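3. Two towns, one ferry: border administration after the ceasefire

3.1 Sources and their gaps

Working section, to be tightened. The argument first, then the mess.

Fekitz and Zivoda sit on opposite banks of the same river, close enough to shout across. Before the war they were one municipality. After it, two states, two alphabets on the road signs, and a ferry that kept running under whichever flag was up that week. Most of the literature treats the line between them as settled at the ceasefire. We think that is wrong, or at least too early. The line on the map was settled. The line people had to live with took 7 years, and was mostly made by clerks.

The evidence is local and patchy. Ferry receipts, ration books, school enrollment lists, petitions to the mayor's office. The Fekitz town archive lost a whole room to damp and what survived was rebound out of order. Zivoda is better, but its petitions stop dead in October of the second year and start again under a new numbering. No note as to why. We have treated the break as a change of office and not as a purge of files, but cannot prove it.

Interviews fill some of this. They also make new problems. People on both banks remember the ferry as always open, and the receipts say otherwise: it was shut for weeks at a time, usually after a dispute over fuel. The memory matters anyway. A shared past that was more open than the real one is doing political work in both towns now, and we come back to that in section 5.

3.2 The permit system

Permits came in two kinds. A day card for farmers with fields on the far bank, and a family card for everyone who could show a parent, child or spouse on the other side. The second kind is the interesting one. Nationalist parties on both sides wanted it gone. Local offices kept issuing it, and stretched it. Cousins became brothers. Godparents show up in the "parent" column more than once, stamped and signed with no comment.

The Fekitz council capped family cards at 200 a year. The cap was met by spring and then ignored — the clerks simply reused numbers from expired cards. This is not resistance in any grand sense. The petitions read like complaints about pigs and roofs, becuase that is mostly what they were. But the effect was that the new border stayed soft at exactly the point where party newspapers on both sides said it was hardest.

Fees tell the same story from the other end. A day card cost 2 in the new Fekitz currency and 50 in the old one, which Zivoda was still taking at the landing long after it had been withdrawn. Officially, worthless paper. In practice good for a crossing and a coffee.

3.3 What this does to the ethnic partition thesis

Partition arguments need a clean break: populations sort themselves, the line hardens, violence drops. Violence did drop here. The sorting is harder to find. School lists in Zivoda show the same surnames before and after, with gaps that close again by the end of the period. Some of this is return. Some is children enrolled on one bank and sleeping on the other, and the lists do not let us seperate the two.

So a narrower claim. Peace in these two towns came alongside a border that was badly kept, and local officials had reasons of their own for keeping it badly. Whether it holds upriver, no idea yet. The upriver archives have not been catalogued.

Figure 2. First, second and fourth views: robotic fingers pointing down. Third view: the corner of a white bed, with a robot's right arm.

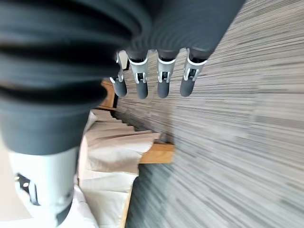
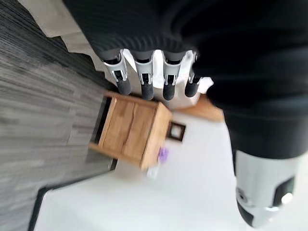
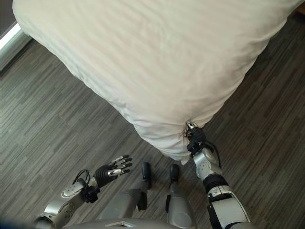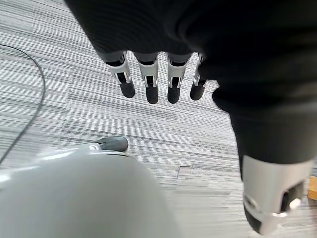 The Altar Project, Chaudhary Institute
Section draft, Thu 21 March

Transcription notes. Place names follow the spelling on the document cited, even where the two banks disagree. Petition numbers before the break are given with an A, later ones with a B. Translations are ours, and rough in the ration books, where the handwriting is bad. Missing page references to be added once the Zivoda reading room reopens.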